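Tovavel Community Help
Home and Garden > Kitchen > Recycling and Waste

Green plastic bottles – rinse, crush, caps on or off?

Posted by ridgeline44
October 4, 2026
Viewed 2101 times

We moved into a place in Ridwood in May and I'm still trying to get the recycling right. At our old address everything went in one bin and I never thought about it. The new building has separate bins for paper, glass and plastic, and there's a sign over the plastic one that says "clean bottles only, clear and colored." It doesn't say anything else.

We go through a lot of sparkling water and soda in this house, and most of it comes in green plastic bottles. By the end of the week they take up the whole corner next to the fridge. I have a few questions and I can't find a straight answer in the flyer they gave us.

First, how clean is clean? I've been filling each bottle with hot water and dish soap, shaking it and leaving it upside down in the rack. It takes forever and the rack is always full, so there's nowhere to put the dishes. The soda ones still have a few drops stuck to the inside the next morning no matter what I do.

Second, do I crush them? If I don't, the bag is full after a handful of bottles. If I do, they pop back out unless I put the cap on, and then I don't know if the cap is allowed.

Third, does the green color matter? My sister-in-law says green plastic is worth nothing and gets thrown away anyway, and that only the clear ones count. I don't want to spend my evening washing trash.

I also kept a few of the bigger ones because I thought I could use them for something. If anyone has an idea that isn't a craft project, I'd like to hear it.

Thanks.

3 replies – sorted by most helpful

pamus_kitchen
Marked helpful by 58 members

You're working too hard on the washing. For water bottles, pour out what's left and put them in the bag. They don't need soap and they don't need a rinse. For soda, put in a little cold water, put the cap on, shake it a couple of times and pour it out. A few drops left inside are fine. What causes trouble is a bottle that's a third full of something sugary, which makes the whole bag sticky and brings in ants and fruit flies.

Don't use hot water on these. The thin bottles go soft and lose their shape, and then they won't stand up. I did this with a row of them and they leaned over and rolled off the counter.

If you want them drier, don't use the dish rack. Stand them in the sink with the caps off while you do something else, or lay them on their sides on an old towel with the necks hanging a little over the edge of the counter. They'll never dry completely on the inside and you don't need them to.

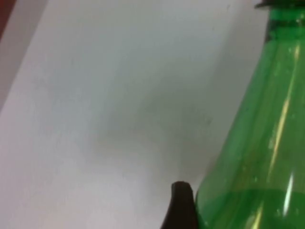

On crushing, it depends on how your bottles get picked up. If you're paying a deposit on them and bringing them back to a machine at the store, leave them alone. The machine has to read the label, and it will spit out a flat bottle. If they're going in the bin in your building, squeeze them. Take the cap off, press the middle flat with your hands, then fold the bottom up toward the neck and screw the cap back on while you're still holding it. The cap keeps the air out and the bottle stays small. With the taller ones it helps to press just under the shoulder first, where the plastic starts to get wide. The neck itself won't crush, so don't bother with it.

Caps used to be a problem because they're made of a different plastic. A lot of places now ask for them to be left on, since loose caps are small enough to fall through the sorting belts. Ours in Ruawai wants them on. Call whoever's number is on the bin and ask, it took me two minutes.

On color, your sister-in-law is partly right. Clear plastic can be made into anything, and green mostly gets made into more green things, or into fiber and strapping where the color doesn't show. So it sells for less. That doesn't mean it's thrown out. Your sign says clear and colored, so I'd go by the sign.

For the corner by the fridge, what worked for me was getting rid of the bag. I use a tall bin with a narrow top and no lid. A bag slumps over as soon as you put a few bottles in it, and a bin doesn't. I take it down when it's full and tip it out, and then there's no plastic bag to deal with either. Wipe the bottom of the bin now and then, that's where the drips end up.

For the ones you kept, I use mine for these:

Watering. A big bottle with a few holes poked in the cap does a good job on seedlings and houseplants. Make the holes with a hot pin and keep them small.

Ice. Fill one most of the way with water, leave room at the top, and freeze it with the cap loose. Tighten it afterward. It goes in the cooler in place of ice packs and you can drink it later. Don't fill it to the top or it will split.

Funnel. Cut it off at the shoulder and turn the top half over. The bottom half is a scoop for potting soil or birdseed.

I wouldn't keep more than 6 of them. I had a shelf full at one point and I was never going to use them.

stillwater_b
Marked helpful by 6 members

I just throw them in. Never rinsed one in my life and they take them every time.

The caps thing changes every year so I wouldn't worry about it.

For reuse, don't put cooking oil in them, I tried it. The threads never get clean again and everything in the cabinet ends up greasy. Dry rice works OK if the bottle is really dry inside. If it isn't you get mold, and with a green bottle it's hard to see until you pour it out.

oldmill_tenant

I live in Ridwood too, and I think we might have the same company picking up, because our sign has the same wording. I called them last spring about caps. They said leave them on, and flatten the bottles if you can, but it's not required. They also said not to put the bottles in the bin inside a tied bag. Tip them in loose. If they find a tied bag they treat it as trash, because they don't open them. That isn't on the sign and I think it should be.

I asked about labels as well. You can leave them on. The plastic sleeves that cover the whole bottle are different, and they'd like those pulled off, but a regular paper or plastic label around the middle is fine.

One thing I'd add to the first reply – check the bottles for anything that isn't a drink before you put them in. We had a neighbor who stored paint thinner in a soda bottle and put it out with the rest, and the bin smelled for a month. If you've used a bottle for anything like that, it goes in the regular trash once it's empty and dry, and whatever was in it has to go to the drop-off.

I can't help with the dish rack. We gave up and bought a second one.

ridgeline44 (original poster)

Thank you, this helps a lot. I had no idea about the tied bags, and I've been tying every one of them. I tried the fold with the cap on and it works on the small bottles. The big ones I had to kneel on.

I'll stop with the dish soap. I'm going to look for a narrow bin, and I've put two of the large bottles aside for the cooler. The rest are going down tonight.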